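Gralelia Forums > Software > Perception and Grasping

Thread: Rim detector loses glossy bowls close in, wrist camera

wattlebird_9
Posted 4:10 pm

Hoping someone has been through this before. I'm running a bowl pick with a wrist camera and a two-finger parallel gripper. The task is simple: find the rim, put one finger inside and one outside, close, lift. Pipeline is a segmentation mask, then an ellipse fit on the mask boundary, then a grasp sampler that picks a point on the rim and an approach angle. Stovitz handles the motion planning and that side has been fine.

From 400 mm out the ellipse is solid. Once the arm gets in close, the fit starts to wander. The centre moves, the major axis rotates, and the sampler ends up choosing a grasp point that is nowhere near the rim. I logged 100 approaches with a matte grey bowl and had 9 bad fits. With a glossy one it's far worse, and I stopped the run before finishing it.

Things I've tried so far:

Raised the mask confidence threshold. Fewer bad fits, but more frames with no fit at all.
Turned the exposure down. The finger edges went to mush and the rim got noisier.
Median filter on the ellipse parameters. Hides the problem until the last bit of the approach, then it lags.

Config is the stock one from the Gralelia examples except the depth cutoff, which I set to 600 mm.

tolmie
Posted 4:35 pm

Can you post a wrist view from where it goes wrong? It's hard to say much without seeing what the segmenter sees. Also what colour is the table?

wattlebird_9
Posted 5:02 pm

Table is beige, no pattern. One from the close part of the approach, bowl on its tilt: 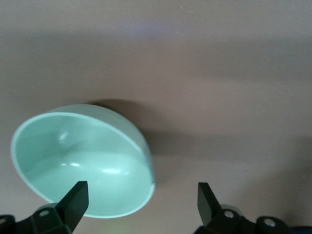 Wrist view, mint bowl, both fingers in shot.

The mask on this one takes in most of the bowl but leaves a hole at the bright patch on the upper left inner wall, and it bleeds out to the right into the shadow. The ellipse ends up stretched to the right.

tolmie
Posted 5:20 pm

Okay, that helps. I can see two separate problems and I'd deal with them one at a time.

First one is the shadow. It's soft and it's darkest right against the outer wall, and the outer wall on that side is a duller mint than the inside. So along the upper right you have greyish bowl next to brownish-grey shadow, and the boundary is weak. Your mask will creep there every time.

Second one is the finger. The left finger sits over the lower right of the bowl from the camera's point of view. If you fit an ellipse to the whole mask boundary, part of that boundary is finger edge. It's a very sharp edge too, so it'll be the cleanest section of contour you have, and it's the wrong one.

The fix for the second is easy. You know where the fingers are. Render a finger mask from the joint state and throw away any boundary points within a few pixels of it before you fit.

Arnulfo Mosquera
Posted 5:48 pm

I agree about the finger, but I don't think the shadow is what's hurting you. I'd look at the highlights first. There's a whitish one up on the inner wall and a longer streak down near the base, and the rim is nearly white as well. If any part of your pipeline uses brightness to find the rim, those are all candidates. We had the same failure on a project for Hivness with white enamel dishes, and fixing the reflections did far more than anything we did about shadows.

What worked for us was dropping the mask boundary entirely and fitting to edge points with RANSAC. You get a partial arc from the rim and the highlights get voted out as they don't lie on the same curve.

tolmie
Posted 6:05 pm

RANSAC on raw edges has its own trouble on a shot like that. There's a faint contour inside the bowl where the wall turns into the base, and that's a curve as well. From the wrong angle it's a perfectly good ellipse, only smaller. I've had the fit jump to the inner one and stay there.

Arnulfo Mosquera
Posted 6:11 pm

Only if you let the size float. If the bowl is known you can bound the axes from the depth reading and the inner contour never gets considered.

tolmie
Posted 6:19 pm

If the depth is any good. On glossy bowls mine isn't. I get holes wherever there's a reflection and some nonsense values around the rim.

Arnulfo Mosquera
Posted 6:30 pm

Then take depth from the table plane and the arm pose, and skip the bowl altogether. The table in that picture is flat and matte, it's the best surface you have.

kettle_and_pine
Posted 7:15 pm

Different suggestion. Why fit at close range at all? At 400 mm the fit is good by your own account. Lock the rim pose in the base frame there and run the rest of the approach open loop. Our Essien cell has worked that way since December and we haven't touched the vision code.

wattlebird_9
Posted 7:31 pm

I thought about that. The trouble is that my bowls can rock a bit if a finger brushes the rim, and I want to be able to correct for it. My hand-eye calibration isn't great either. The error at the fingertip is large enough that I'd miss a thin rim.

kettle_and_pine
Posted 7:40 pm

Then I'd fix the calibration before anything else. Close-range vision covering for a bad calibration is a pain to maintain. You'll be retuning it every time someone swaps a lens or bumps the bracket.

tolmie
Posted 7:52 pm

Mostly agree, but he still needs the finger mask. Doesn't matter how good the calibration is if the finger edge is in the fit.

wattlebird_9
Posted 9:25 pm

Tried a couple of things tonight.

Finger mask from joint state, dilated by a few pixels: big improvement. The rotation of the major axis is nearly gone. I had to shift the mask slightly as well, which I suppose backs up the point about calibration.

RANSAC with axis bounds from the table plane: works, but it's slow. It drops my loop rate enough that Stovitz complains about stale targets. I haven't tried to speed it up yet.

Colour: I added a hue check on the outer boundary so it only keeps points with mint on one side and beige on the other. It cleans up the right side a fair bit, though it won't carry over to the grey bowl.

The shadow is still pulling the fit when the bowl is tilted. Less than before.

Arnulfo Mosquera
Posted 9:44 pm

For speed, run RANSAC once at the start of the close approach, then track from there with a narrow search band either side of the last ellipse. You only need the full search again if the inlier count drops. And sample along the normals, don't run the edge detector over the full image.

I'd leave the hue check out if you have bowls in more than one colour. You'll forget it's in there.

wattlebird_9
Posted 9:58 pm

Fair enough, I'll put it behind a flag for now. Recalibrating tomorrow morning, then I'll redo the 100 with the glossy bowl and post the numbers, with the finger mask on and off so they can be compared.

tolmie
Posted 10:06 pm

Log the inlier points too if you can, not only the ellipse parameters. Much easier to tell which edge it grabbed.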